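Shoes Left at the Door: How Households in One Apartment Building Handle Outdoor Footwear

April
By Joaquín Garrido and Gisela Fuchs

1. Background

Our assignment was to choose an everyday habit and study how people actually carry it out. We chose taking shoes off indoors. Both of us grew up in homes where this was expected, but the rules were different. In Gisela's family shoes came off on the landing, before the door was even opened. In Joaquín's they came off in the kitchen, and guests were never asked.

We wanted to know three things: who removes their shoes, where the shoes go, and whether the household ever talked about it or just fell into it.

2. Method

The survey was done in the Haberkorn building on Trurkwood Street, which has 182 apartments on nine floors. We put a one-page form in every mailbox and got 23 back. This is a low return and we discuss it in section 5. From those households, 7 agreed to a longer interview in person. Each interview lasted less than an hour.

We also asked the interview households to keep a door diary for one week. Every time someone came in, they wrote down the time, what the person had on their feet, and where the shoes ended up. The diaries gave us 1537 entries in total. One household with four children and a dog walker wrote far more than the rest, and we kept their entries in.

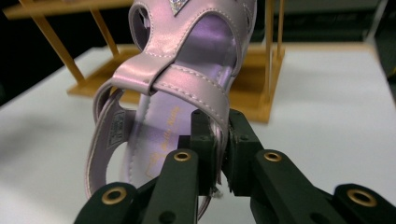 Children's shoes caused the most disagreement in the interviews. Parents said that small children will take shoes off without being told but will not put them anywhere. Three parents blamed the type of shoe. Laces and buckles slow a child down at the door, and an adult has to bend down and help. Dressy shoes were treated differently from sneakers. A pink sandal with a shiny finish and rhinestones, for instance, is the kind of thing a child wants to keep in the bedroom, and two mothers told us they had given up on that point. Boots were never allowed past the mat in any home.

3. Results

Of the households that returned the form, most said that everyone who lives there takes shoes off. Fewer said that they ask visitors to do it. The diaries showed a gap between the rule and the practice. People who had forgotten something and came back for it nearly always kept their shoes on – usually with a note such as "only a minute."

Weather mattered less than we expected. Time of day mattered more. Before 8 a.m. shoes were left wherever the person was standing. In the evening they were more likely to be put away.

Storage was the clearest result. Homes with a fixed place for shoes near the door had fewer entries reading "floor" or "hallway." The type of storage did not seem to make a difference. One family used a closed cabinet from Ivik, one used a plastic tray, and the others had open shelves or a bench.

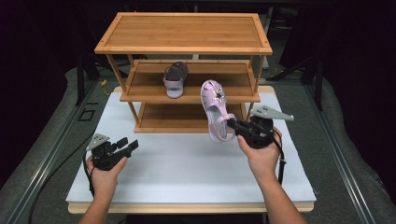
Gisela Fuchs

I did the interviews on the upper floors and wrote this section. The older residents had the firmest rules. One retired couple had moved from Cundavden, where the streets were unpaved when they were young, and they keep a second pair of indoor shoes for each visitor. They said a host who does not offer slippers should not ask for shoes.

Younger tenants mostly talked about the floors. Carpets are original in about half of the apartments we visited, and the tenants pay for cleaning when they move out. Two of them started the rule only after reading the lease.

4. Discussion

We think the habit depends on three people agreeing: the one who cleans, the one who comes in most often, and the one who is embarrassed in front of guests. In small homes this may all be the same person, and then the rule is kept.

5. Limits

People who care about shoes were probably more likely to return the form. The diaries were filled in by the residents themselves, and some entries were clearly written later from memory. We would hand out the forms in person next time and run the diary for two weeks, once in winter and once in summer.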